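3.2 Small items and the packed bin

Anyone who has unpacked a weekly shop knows that the big things look after themselves. Jars and canisters stand up, share a wall and leave tidy gaps. It is the little things that make packing so interesting! In the Lemstead households we logged 1,742 packed bins, and the last item left on the table was very often something that would fit in a closed hand: a stock cube, a sachet, a fun-size candy bar. Sandrine Mallet, who coded the Cleltondale bins, calls these items "leftovers", and we have kept her word. 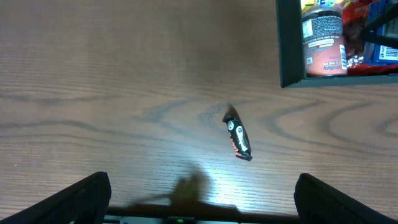

Figure 2. A fun-size candy bar on a wooden tabletop, with a dark bin of groceries at the upper right.

Leftovers behave in a lovely, consistent way. People rarely give them a place of their own; they drop them into whatever gap the tall items have made, usually against a wall of the bin. In Praritz, where the bins were shallower, we saw the same habit, though small items more often ended up lying on top. Lu (see Section 2) treats this as carelessness. We read it quite differently: the packer has already planned the load, and the gaps are part of the plan. More than 300 of our packers kept a corner free until the very end, and several could say which item it was for.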